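Plumine hand-held gripper, three months in

I bought the Plumine for the reason most small teams do: we wanted examples of hands doing ordinary things to ordinary objects, and a proper arm costs more than my car. You hold it, you squeeze it, the camera on top records what the fingers see, and later a model is supposed to learn from all that squeezing. Radwa Samir and I have now recorded 1,050 usable episodes with it. My thumb would like this noted.

Start with the fingers, since you'll be looking at them a lot. They carry ribbed pads in a magenta normally reserved for highlighters and bridesmaids. I complained until I went through our first batch of footage, where I could find the fingertips in every single clip without squinting. Against a light wood table they are impossible to lose. Book covers and soft pouches both come up off the table without drama. Glossy dust jackets slide, and I've stopped picking that fight.

The view is very wide. You aim at a table and get the bookcase and the ceiling lights thrown in. For training, I like this. The model gets some idea of where it is in the room, and we get to find out how many chairs we failed to push in.
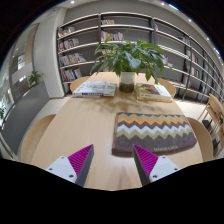
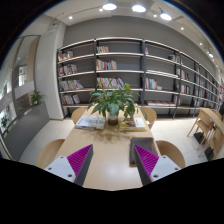

Fingers open over the long table, with the potted plant and the books beyond them.

Now the grumbling. The grip is shaped for a hand larger than mine, and after 16 episodes in a row I start getting sloppy - wide approaches, late closes, the odd nudge where a grasp should be. Sloppy goes into the data like everything else. Radwa and I swap at that point and throw out the last few. The manual suggests sessions of 300, and I would love to meet the forearm that wrote it.

The Durkthorpe software that comes in the box does its job on good days. It trims the dead time at either end of a clip and flags anything where tracking dropped out. It also flags things that are perfectly fine, so keep somebody around to argue with it. Naming files is your problem. So is remembering to move the objects between takes, and if you forget, you'll have a lovely set of examples that teach a robot to reach for one spot on one table.

Plants deserve a mention. Leaves confused the tracking less than I expected, but I wouldn't park one in the middle of every setup as we seem to have done.

Would I buy it again? Yes, with a smaller handle. Four stars, and the missing one can be collected by my thumb.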